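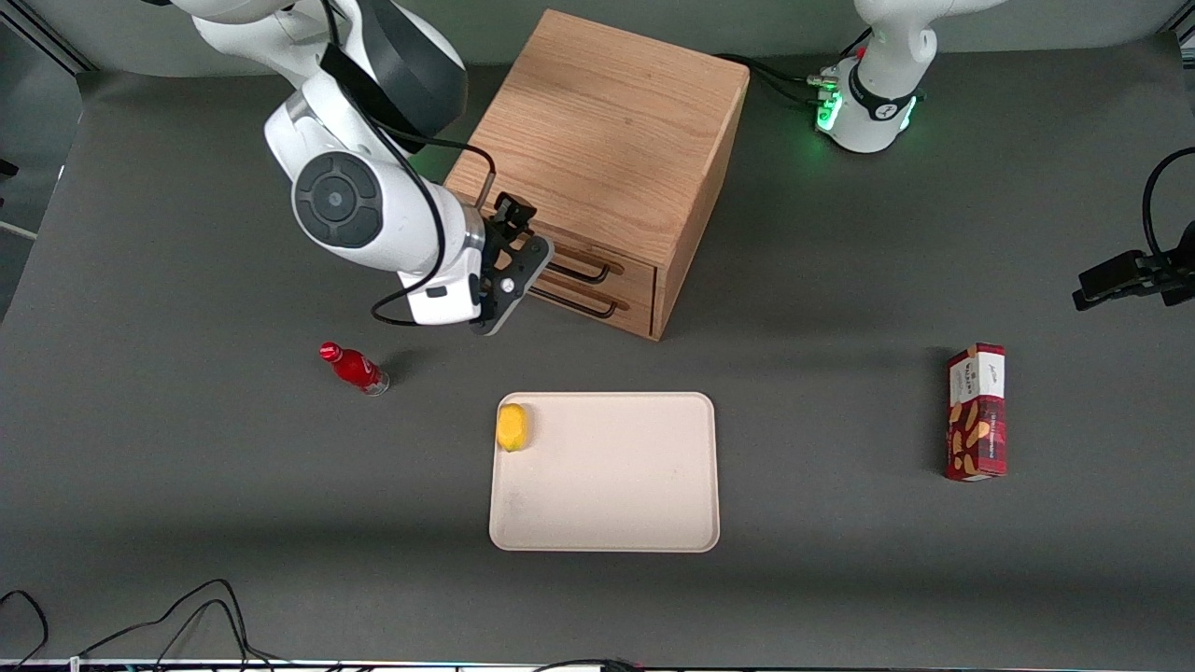

When my marriage wound up, the thing that cost me the most sleep was the paperwork, and I'd love to spare you some of that. Your lawyer will ask for bank statements, super balances, the mortgage papers and probably the rego for the car as well, and if you have to hunt through the whole house each time it will wear you down (and you may well be paying for the phone calls in between!). So give it all one home. A little wooden unit with two drawers, one above the other, does nicely on a desk or tabletop — top drawer for anything waiting on a signature or a reply, bottom drawer for copies of what's already gone off.

Date every page in pencil on the back the day it arrives. My cousin Annunziata Tedesco taught me that one when she was sorting out her own settlement over in Prorcombe, and she had 514 pages by the finish, bless her.

Keep the marriage certificate in a plastic sleeve, and never post the original unless you've been told in writing that you must. If it's in another language, ask early about a certified translation. Mine was from Messina and took 11 days to come back.

Jot your questions on one sheet through the week and send them in a single email — my bill for June was $548 lighter once I started doing that.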